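How to descale a kettle without buying anything clever

Every few months someone tells me I need a proper descaling product. I've tried several, including a Druklow sachet that cost more than my lunch, and I still can't see what they do that a bag of citric acid doesn't. If you live in a hard water area, the white crust is mostly calcium carbonate. A weak acid dissolves it. That's the whole trick.

What you need: citric acid powder or plain white vinegar, water, and half an hour.
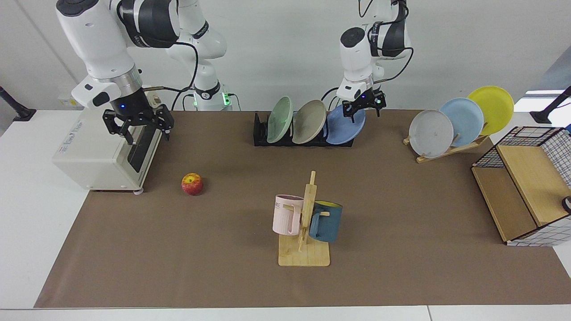

Start by unplugging the kettle and emptying it. Tip out any loose flakes. Fill it halfway with fresh water, plug it in, bring it to the boil, then switch it off and unplug it again. Let it stand for a few minutes before you add anything, as powder dropped into boiling water can froth up.

Add two tablespoons of citric acid, a little at a time. It will fizz. Leave it for 20 minutes with the lid open, then pour it away and rinse.

Using vinegar? Mix equal parts vinegar and cold water and leave it for an hour. I don't boil it. Plenty of guides say you should, and all I got was a kitchen that smelled like a chip shop until bedtime.

Check your handbook before either method. Some makers rule out vinegar, and a few insist on their own product. I have my suspicions about the second lot, but it's your guarantee.

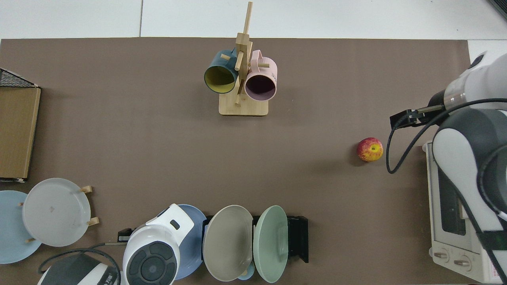
Will leftover acid spoil my tea?

It can if you skimp on the rinsing. Fill the kettle with fresh water, boil it and throw the water away, then do the same again. If the next cup tastes sharp, boil one more.

Now for the tips that get passed around. Lemon slices work, slowly, and cost more than the powder. Cola also works in a feeble way and leaves you with a sticky kettle to wash. Bicarbonate of soda is alkaline, so I wouldn't expect it to shift limescale at all, however many people swear by it.
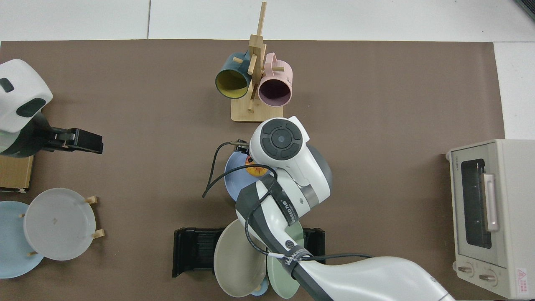 Magnets that clip to the pipe I'd leave in the shop. My neighbour Declan Wragg fitted one in July and is very pleased with it. His kettle looks the same as mine did.

A filter jug does slow the scale down, though you have to keep buying cartridges. I descale every 7 weeks and put up with the crust in between. Never use bleach, and never mix it with vinegar or any other descaler.

Updated 6/9/21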